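Wurkside threads
May, 9:40 pm

ok so I'm finally doing the toy clear out. small stuff only. going to post as I go bc otherwise I'll quit by the second bin

background: 3 bins, one closet, one kid who can not part with anything. moving into the smaller bedroom end of the month and the closet in there is a joke

rule for tonight. everything gets dumped out on the bed. if it's still on the bed at bedtime nobody sleeps. very motivating

bin one. mostly train track. easy, track goes with track, done. found the missing bridge piece, which we bought a replacement for in the winter. so now two bridges

also in bin one: 8 loose puzzle pieces from what looks like 8 different puzzles. they're going in an envelope. yes I know I should toss them. no I'm not going to

someone asked what I'm sorting into. I bought a set of those Wiltent stacking drawers, the shallow ones. fine for cars, useless for anything taller than a car. the middle one sticks already

so for the odd shaped things I'm back to cookie boxes and food tubs. free, they wipe clean, and you can see what's in there if you leave the lid off

bin two!! this is the bad one. this is the one that got filled every time company was coming and I just swept the rug into it

contents so far: doll shoes (singles), a measuring spoon I've been looking for since forever, play food, a Turkeo wind-up duck that still goes, more play food, a sock

the duck is staying out. the duck is on my nightstand now

play food question. do you keep it all together or split the fruit from the rest? I had it split once and it lasted one afternoon. leaning toward one big box and calling it groceries

update, four of you said one big box. one of you said label it with a picture instead of a word so the kid can put it away alone. stealing that

sea creatures were their own category for a while but half of them went to the beach last summer and didnt come back. so now it's "animals and people," which covers a lot

tip if you're doing this, don't sort with the kid in the room. I tried at 4 pm and every single thing was suddenly the favorite. waited til after bath, much faster

ok halfway. tea break. the cat has gone into bin one and I'm letting her have it

back. doing the tiny junk now, everything shorter than my thumb or close to it. keep, donate, or "mystery." mystery gets one month in the closet and then it's out

the mystery pile is bigger than the donate pile. not a great sign

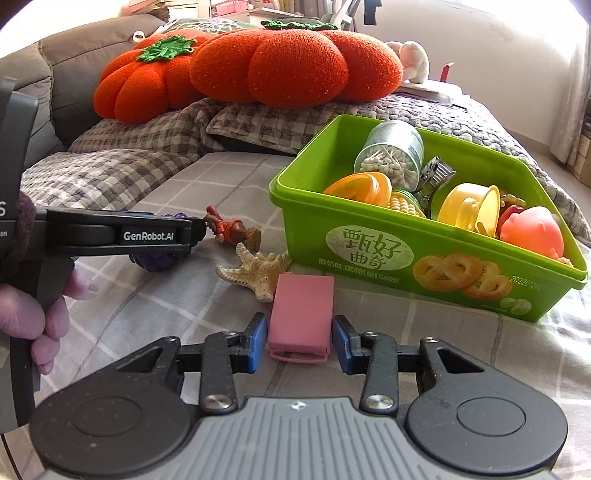
my weakness is anything that could be part of a set. like I can't donate one piece of play fruit, what if the rest of the fruit is in bin three. and then bin three is all blocks

bin three is all blocks. called it

weighed the block bag on the kitchen scale for no reason, 892 grams. that's just the small ones. the big ones are in the living room and they live there now, I've given up on that

blocks go in the bottom of the closet, heavy stuff low. learned that one when the top shelf came down on the laundry basket

for the shelf itself I'm getting one from Procházka, the secondhand place by the bus depot. they had a low one with a lip on the front so things don't slide off. didn't ask the price, going back tomorow with the measurements

final score. track, cars, blocks, groceries, animals and people, mystery. six homes for everthing, which beats "bin"

donate bag is by the front door. it's not huge. it has the doll shoes and the second bridge and a bunch of plastic rings nobody claimed

the spoon has been washed and is back in the kitchen where it belongs

if anybody local wants train track I might be talked into giving up half, there's easily 200 pieces and we only ever build the same oval. message me, pick up only

bed is clear except for the cat. going to sleep before somebody wakes up and asks where the shoes went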